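# Ticket 179: Yellow plates keep greenish marks after washing at the table

**Opened by:** Mahtab Abbasi
**Assigned to:** Golshifteh Mohammadi
**Area:** Washing-up / trays
**Priority:** Low (opened as High, see comments)
**Status:** Closed, with one leftover

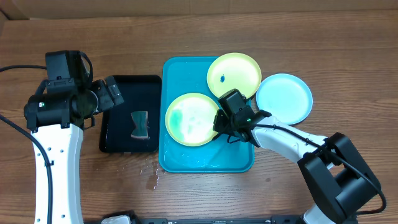
*Plates at the blue tray, sponge in the black one. Mint-green patch on the left of the yellow plate inside the tray.*

## What's wrong

The yellow plates don't come out of the wash looking like yellow plates. They get a green patch, usually on one side, and a few weaker smudges toward the middle. I wash, I wipe, I stack, and at lunch somebody holds one up and asks me whether it's a pattern.

The plate inside the tray in the picture is the one I mean. The second yellow plate, the one lying over the corner of the tray, has a small dark blue spot on its left half. I don't know if that's the same problem or a new one that wanted to join in. The light blue plate has nothing on it that I can find, and it gets the same treatment as the others.

## Setup

- Blue tray: washing water, a squirt of Narnix dish soap
- Black tray: the sponge lives here between plates
- Sponge: teal, narrow in the middle, bought in August in a pack from Mahmoudi, the shop downstairs
- Plates: two of the pale yellow, one light blue
- Water: from the kitchen tap, carried over in a jug
- Table: brown wood, has never complained

## Steps to reproduce

1. Put soap and water in the blue tray.
2. Wash a yellow plate with the sponge.
3. Put the sponge back in the black tray.
4. Look at the plate.
5. Sigh.

## Expected

A yellow plate.

## Got

See caption.

---

## Comments

**Golshifteh, 9:10**

Picked this up. I've lowered the priority. High is for when the kitchen is flooding, and when it floods we mostly don't open tickets.

Before I touch anything, a few questions:

- Does the green come off with a fingernail?
- Does it feel like anything? Greasy, gritty, waxy?
- What was on the plates before?

**Mahtab, 9:25**

Fingernail: a bit. It goes thinner and moves over to the fingernail.

Feel: slightly waxy. Not gritty.

Before: I painted the little wooden herb labels on those plates. Then toast. In between I washed them, hence this ticket.

**Golshifteh, 9:31**

You painted on the plates.

**Mahtab, 9:33**

*Off* the plates. They were palettes. The paint is Sado, it says on the tube that it washes out with water, and I was under the impression that we had water.

**Golshifteh, 9:40**

Fine. What colors?

**Mahtab, 9:44**

Green for the mint and the parsley, dark blue for the lettering. I'd like it noted that I can see where this is going, and that I could not see it when I opened the ticket.

**Golshifteh, 9:46**

Noted. I still want to rule out the sponge, though. It's teal, it's new, and cheap sponges do let go of their dye. If it's the sponge then every plate we own is going to look like a pond by winter, and blaming the paint would only make us feel clever for a week.

---

## Test log

### Test 1: is it the sponge?

Took a clean white saucer. Soaked the sponge in plain water with no soap, squeezed it out hard over the saucer and left the water to stand. Then rubbed the sponge on the saucer for as long as I could bear to.

Result: water clear, saucer white. Did it again with hot water and soap, in case the sponge was shy. Still white.

The sponge isn't dyeing anything. I apologized to it.

### Test 2: is it the soap?

The Narnix bottle is green, so somebody was bound to ask. Put a drop on a paper towel. It dries to nothing.

While I was at it I looked at how much soap goes in. Mahtab's "squirt" is closer to a salute. Too much soap won't turn anything green, but it does leave a film, and a film is a lovely place for loosened paint to settle down again. Cut it to a teaspoon.

### Test 3: is it the tray?

Wiped the floor of the blue tray with a white cloth, dry. Nothing. Filled it, let it stand for 40 minutes, poured it off into a clear jar. Nothing.

Wiped the black tray too. There was a trace of green on the cloth.

So the tray isn't the source, but it's been keeping a souvenir. A sponge that has picked up paint goes back there after each plate, leaves some behind, and collects it again on the way out. You can wash like that all day and the paint just goes for walks.

### Test 4: is it the paint?

Squeezed a pea of the green onto the back of a yellow plate and another onto the back of the light blue one. Let both dry overnight. Washed both the usual way.

Result, yellow: green patch, thinner than it started, waxy at the edge. A match for the one Mahtab reported, to my eye.

Result, light blue: also a green patch! Harder to see on blue, but tilt it at the window and there it is.

That disposes of the theory (mine, from about the second cup of tea) that the yellow plates have some weaker glaze. Mahtab, did you ever paint off the light blue one?

**Mahtab, 8:55**

No. That one was for crackers.

**Golshifteh, 8:57**

Then that's the mystery of the clean plate solved. It was clean.

**Mahtab, 9:02**

For the record, the tube does say it washes out with water. I've read it again. Under that, in letters suitable for ants, it says "while wet."

---

## Cause

Dried paint. Once it has dried it doesn't dissolve in dishwater, it only softens and smears, and the sponge spreads what it lifts. The dark blue spot is the same thing in a different color. It stayed a neat spot because the lettering paint was dabbed on with the tip of a brush and never got mixed.

Things that made it worse:

- Paint left to dry between coats (and over lunch, and over a phone call)
- Soap film
- Sponge going back to the black tray without a rinse
- Washing water not changed between plates

## Fix

What worked on the two test patches, in the order I'd do it again:

1. Empty the blue tray and refill it with hot water and one teaspoon of soap.
2. Lay the plate in flat so the patch is covered. Leave it 40 minutes. If a plate won't fit flat, do one at a time and stop balancing the other on the corner.
3. Lift the softened paint with the edge of an old plastic card. Hold it low and push, don't scratch.
4. Make a paste of baking soda and a little water. Rub it over what's left with a fingertip or a soft cloth, in small circles.
5. Rinse under the tap. The tray is where the paint is.
6. Dry with a white cloth. If the cloth picks up color, go back to the paste.

I didn't use the rough pad or nail polish remover. The first leaves scratches that hold the next stain, and the second I wouldn't want near something people eat toast off.

We also have a tub of Statelus cleaning powder under the sink. I tried it on one half of a test patch and the paste on the other. Couldn't tell the halves apart, and the baking soda smells less like a swimming pool.

**Mahtab, 1:15**

Ran the steps on both real plates.

Plate with the green patch: took 3 rounds of paste. The patch is gone. The smudges near the middle went on the first round, as if they'd only been waiting to be asked.

Plate with the blue spot: most of it popped off with the card in one flake, very satisfying, I'd do it again for fun. There's a faint ghost left where it was. You have to know it's there.

**Golshifteh, 1:20**

Does everybody know it's there?

**Mahtab, 1:21**

I've told everybody, yes.

---

## Changes to how we do it

- Paint goes on a jar lid or a piece of baking paper. There are plenty of lids in the drawer and they've got no other plans.
- If a plate does get used, rinse it while the paint is wet. Before the phone call.
- Sponge gets rinsed and squeezed under the tap before it goes back in the black tray.
- Black tray gets wiped out at the end, along with the blue one. It had been left out of the washing on the grounds that it was part of the washing.
- Fresh water whenever it stops looking like water.

## Leftovers

The ghost of the blue spot. I've given it 2 more goes with the paste and it's no fainter. I suspect there's a fine scratch underneath with color down in it, and I'm not going to dig. Mahtab has offered to keep that plate for herself – and, I notice, for paint.

**Mahtab, 4:30**

If it's already marked, it seems a shame not to.

**Golshifteh, 4:34**

Write PAINT on the back of it, then, and keep it on the windowsill with the brushes. If I find it in the cupboard with toast crumbs on it I'm reopening this as High.

**Mahtab, 4:50**

Labeled. Used the dark blue.

*Status changed to Closed by Golshifteh Mohammadi.*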